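Notebook, January. Adhesive pad retention on hairbrush cushions, continued

Udberg pads, second batch. Entry by G. Akbulut, additions by W. Pangaribuan marked WP.
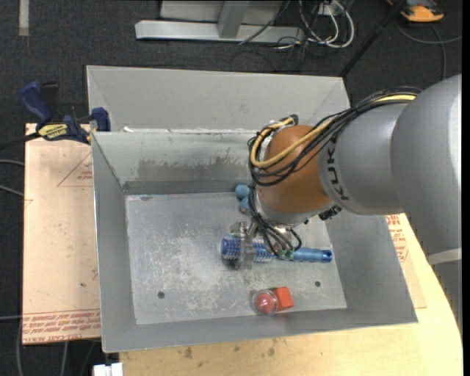 Background

Batch one failed at the rim of the cushion. The pad held to the handle body but the rubber lifted along the edge once the pins were flexed sideways. Cause taken to be poor wetting of the adhesive on the molded surface. Release agent from the mold was the first suspect. Tjoa confirmed by phone that they changed their release agent in the fall and did not think it worth mentioning.

Preparation

Handles washed in warm water with plain dish detergent, rinsed, dried overnight on the rack by the window. Half of the set then wiped with isopropyl alcohol, one pass, fresh cloth for each handle. Other half left as washed. Cushions not treated.

Adhesive from the Gotau tube, opened 9:40. Bead applied by hand with the short nozzle. Clamped in the foam jig. The jig is worn on the left side and needs new foam before the next run. I shimmed it with card.

Cure

Left in the cabinet at 35 °C until the next morning. The cabinet door does not seal at the bottom corner. WP: it has been like that since before I started. Put the thermometer on the lower shelf, not the upper.

Flex test

Sideways load on the pins, 2,000 cycles per brush, on the Nena bench tester. Counter reset between brushes. The first washed-only brush lifted at cycle 339, same place as in batch one, starting at the end nearest the handle. Remaining washed-only brushes finished the run but show a white line along the rim when the cushion is pressed by thumb. No white line on any of the wiped brushes.

WP: pressed them all again after lunch without looking at the labels. Same sorting, with one exception. One wiped brush has a faint line near the tip. Could be adhesive squeeze-out that was not trimmed. Put aside for sectioning.

Sectioning

Cut 2 brushes across the cushion with the fine saw, one from each group. Washed-only: gap visible under the loupe, adhesive stuck fully to the rubber and clean off the handle side. So the rubber bond is fine and the handle surface is the weak one. Wiped: adhesive torn through its own thickness when pried apart. Good result.

Saw blade is clogging on the rubber. Chalk helped a little.

Open points

The alcohol wipe works but adds a hand operation. Ask Tjoa for a short run with the old release agent before we write the wipe into the procedure.

Hot-water soak not tested. WP wants it done before anything goes out, and I agree. Same cycles, then a soak, then the thumb test again.

Trim squeeze-out before cure on the next set. Gotau tube is nearly finished, order another with the same lot number if they still have it.

Sectioned pieces are in the labeled bag in the second drawer.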